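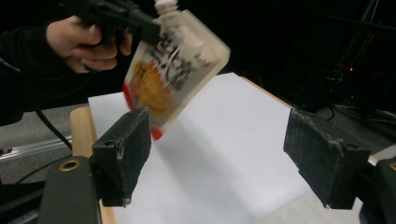
*Fig. 1. Spout pouch, cap end up.*

**Packaging basics, handout 2 – pouches and trays**
Instructor: Razia Ghauri

A spout pouch is a soft pack with a rigid fitment. Note where the cap sits before you judge how the pack handles. Film creases and the fitment doesn't.

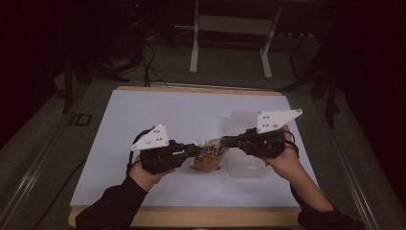
*Fig. 2. Pouch over the board, clear container behind.*

Clear containers show their contents but hide their own edges on a white sheet. Mark the rim in your sketch.

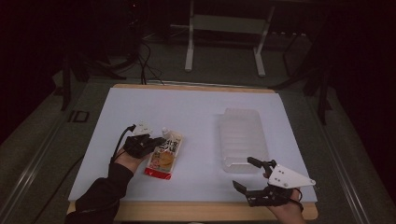

*Fig. 3. Pack on the left, translucent tray on the right.*

For next time: sketch one pouch and one tray from home, and label cap, film, seal and rim. Sketches go to Teun Maes.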